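How do you date old snapshots of a train station that's been rebuilt?

Posted by tramticket_tess

Hi all! I've been scanning a shoebox of my old prints from when I lived in Nasberg, and I'm having way too much fun with it. Most of them are easy because the photo lab stamped a month on the back, but there are 12 shots of Lahtinen station with nothing on them at all. No stamp, no note, zip. I know I took them before the big rebuild, when the ticket hall still had the long benches and you could walk straight across to the river side.

I want to put them on my blog in order, one batch a month, and I'd love to get them to the right year at least. I've tried comparing the ads on the platforms but they're too blurry at the size I scanned. Has anyone here done this for a building that's changed a lot? Is it worth scanning them again at a higher setting? Mine were done at 300.

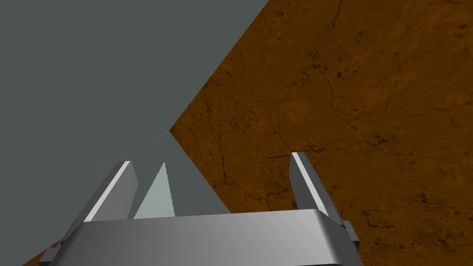
Brown stone-pattern top against plain gray-green

Any tips welcome, even the nerdy ones. Especially the nerdy ones!

platform_six_fan

Oh, I love this kind of puzzle! Yes, scan them again. 300 is fine for looking at on a screen, but go up to 1200 if your scanner lets you and crop in on the small stuff. Timetable boards are the best thing to look for, then route numbers on the trams out front, then shop signs. Ads come and go so fast that one readable movie poster can get you to the month.

For Lahtinen in particular, look at the clock over the main doors. It had a white face when I first moved there and a dark one later on, and I'm pretty sure the swap happened in September of the year they closed the footbridge. If your clock is dark and the footbridge is open, then I'm remembering it wrong and I'd really like to know!

Don't forget the negatives either. If you still have the strips, the frame numbers tell you what order you took things in, and one dated picture on a strip (a birthday, snow, a parade) pins down all its neighbors. I got 30 of mine sorted in one evening that way.
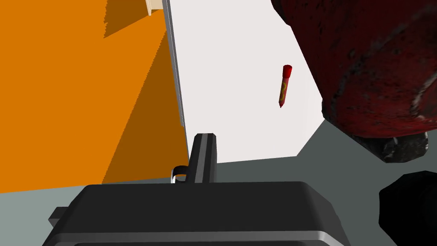 The other thing I'd do is go back and stand in the same spots. Even with the rebuild, the rooflines across the street haven't moved much, and once you've matched one corner you start seeing what's missing. Then and now pairs are so much fun on a blog, too. People who never comment will suddenly write you three paragraphs about a newsstand.

old_flurance_road

check the trees. seriously. the ones along the tram stop were planted as skinny little sticks and they're huge now. also the library has the old transit maps, ask at the desk

Same thing worked for my Zomlow pictures, I had them six years off before I noticed a bus shelter.
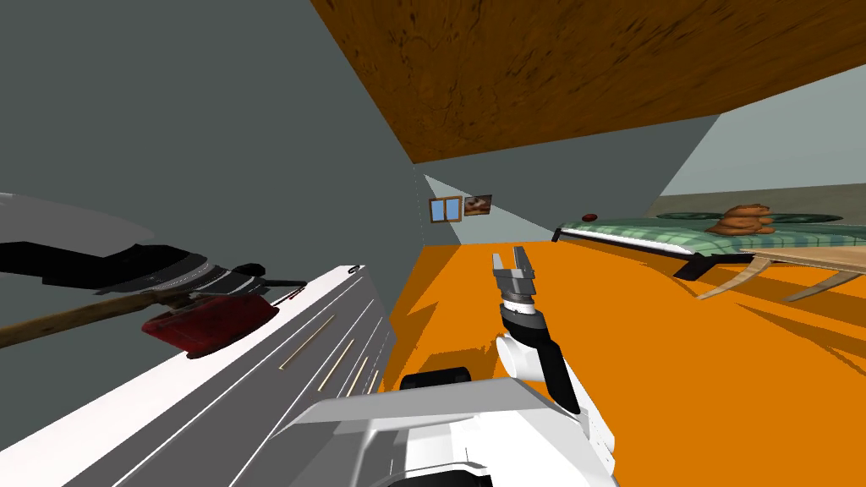 If you can't get closer than a couple of years just write "before the rebuild" and post them anyway. Somebody always turns up who used to catch the 6 from there and can tell you. looking forward to seeing these!!

Related
Best way to store loose negatives
Flurance market hall, does anyone have pictures from the 90s?
Removing prints from sticky album pages
When did the Zomlow line stop running on Sundays?
Naming scanned files so they sort by date
Nasberg then and now: share your pairs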